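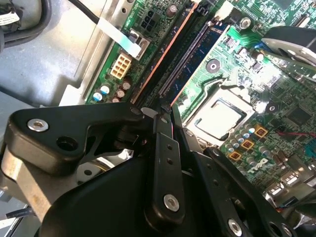
Wrist view, fingers over the memory slots. The bright square on the right is the processor lid.

I have been writing a thesis chapter on the insertion of memory modules since July, which my mother describes to her friends as "something medical."

The short version, for those who skipped the last two posts: we want an arm to take a desktop computer apart and put it back together, using whatever machine turns up and no CAD model of it. Most of the job is dull in a good way. Memory is where it gets mean. The slot is narrow, the module is thin, the notch has to line up, and the push needed to seat it is large compared with the push needed to bend something expensive. People do it by feel and then swear a little. I was asked to find out how much of the feel can be learned, and the swearing I have supplied myself.

My first method, which I was very fond of, was vision only. Find the slot in the wrist camera, work out its angle, line up, go down. I trained it on 1,219 teleoperated demonstrations, most of them mine, and it was excellent on the machines where the lighting was kind. Then we moved the bench work to boards sitting inside their cases, and the bare metal began throwing light back at the lens. Look at the processor lid up there. To the network that's a hole in the world. The lid isn't what we're aiming at, but the model had been quietly using it as a landmark, and once it turned into a white blank the slot estimates went wandering off sideways.

I found this out by masking. You cover part of the input, run the same frames again and see how far the answer moves. When I covered the slots themselves, the estimate got somewhat worse. When I covered the processor socket, it fell apart. So my memory-slot detector was mostly a processor detector with a good sense of what usually lives next door. I spent an evening being annoyed about this and then rewrote section 4.

The new method splits the job in two. Vision gets the fingers near the slot and is then told to stop having opinions. From there a small policy takes over that sees only the wrist forces and the last half second of its own motion. It touches, slides, tips the module a little, and decides whether what it feels is the lip of the slot, the top of the neighboring module or one of the latches. I call this stage the "groper" in my notes and the "contact search policy" in anything my advisor will read.

Does it help? On the 40 trials I kept aside, the old method seated the module 15 times. I'm not giving the new number here because the second batch is still running and I have a bad history with early numbers (see the Filtanitz post, which I've left up as a warning to myself). It is better. It's also slower, by enough that you could go and refill a cup while it makes up its mind about a latch.

The part I didn't expect to care about was the cables. In the open-board version of this task there weren't any to speak of. Inside a case there are always some, and they're exactly soft enough to be a nuisance: a cable leaning on the gripper gives a small steady sideways force, and to the contact policy a small steady sideways force means "you are against the slot wall, well done." It would then slide along this imaginary wall with real confidence. Caradog Skyrme, who shares the bench and has strong feelings about baselines, suggested subtracting the force reading taken just before descent. I told him that was too simple to work. It fixed most of it. He has been very decent about it, in the sense that he only brings it up at lunch.

What it didn't fix is the case where the cable starts touching halfway down. For that I tried three things. A longer history helped a bit. Random force offsets during training helped more, at the price of making the policy timid everywhere else. The third was a tiny classifier that asks whether the force changes when the gripper wiggles, on the theory that a slot wall is stiff and a cable is springy. I like that one best and it works worst, so it gets a paragraph in the appendix.

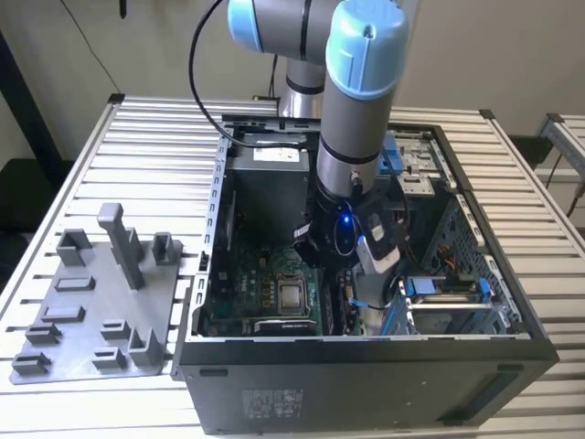
Same setup from the side, tower on its side, gray fixture tray to the left.

The tray is 3D-printed and went through more versions than the policy did. I used to think of fixtures as the thing you sort out in an afternoon before the research starts. Then I moved one by 2 millimeters and lost a week, because a module that begins slightly crooked in the fingers stays slightly crooked all the way to the slot, and the policy has to spend its patience undoing that before it can look for anything. If you read a paper with very good insertion numbers, go and look at how the part was held beforehand. I now read that section first, and it's usually two lines long.

A few things people asked after the last post:

Why not use a fixed camera for the final approach as well? I tried. From the side, by the time the fingers are low enough to matter, the gripper is standing in front of the part you want to see. It's useful for the coarse stage and for me, afterwards, when I want to know what on earth happened.

Does it transfer between cases? Partly. The contact stage doesn't much care what case it's in. The vision stage cares a lot, and retraining it on a new machine is still more demonstrations than I'd like to admit to Pitkänen, who signs off on the bench hours.

Is the code coming out? Yes, under the name Fistwood, after the street I lived on when I wrote the worst parts of it. The force logging is clean enough to share. The calibration script has a comment in it that says "do not run this twice," and I'd like to remember why before anyone else gets hold of it.

Next on the list is taking modules out again, where the latches have to be opened first and the module comes free all at once. I have a talk on the whole thing at the Ondville workshop, and the slides currently consist of a title and the masking plot. The second batch should finish overnight. If the number holds up I'll post it with the failures sorted by type, cables in their own column.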